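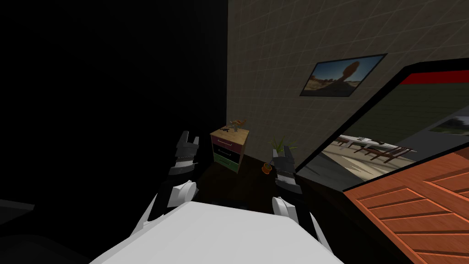

STADBY, October

Read the Kustthorpe carbon plan last night, all 1212 lines of the spreadsheet behind it. Some thoughts from a person who wants this stuff to work.

The headline is "net zero town." The biggest item under it is tree offsets bought from a broker called Drindus. Take those out and the drop in emissions is 4 percent. Four!

The trees are counted at full size from year one. I asked Pavithra Shenoy, who signed the summary, how old they are. She said they go in the ground next spring.

Also, 779 homes are listed as "heat pump ready." Ready means someone checked there's space outside for the unit. No pump, no date, no money set aside.

Elibariki Kioko replied to my last thread saying a rough plan beats no plan. Maybe. I'd still like to see the gas use at the Tully pool in there, and it's missing from every tab.

To be fair, the bus part looks solid — five routes, real costs, real dates. Do that first and I'll clap.

Comments on the plan are open until the end of the month. I sent mine in. Ask them about the trees.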